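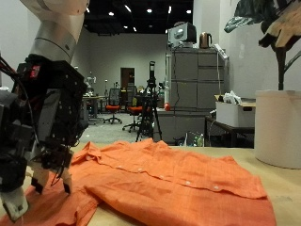 Shirts are where a lot of planning software shows its age. At Jeltness we logged 1,241 folding attempts before November, and 585 of them failed. I read the failure notes, and most did not blame the grasp. The planner had picked its fold from one look at the cloth, then carried on after the cloth had moved.

The usual answer is a bigger perception model. I think the money is better spent on the loop around it. Our planner, Divari, now checks the collar and the button line again after every move and drops the plan if they are out of place. That change took 17 lines. It is slower, and I can live with slow.

Teams should also log why a plan was dropped. We kept only pass or fail for 4 months, and those records are of little use to us now.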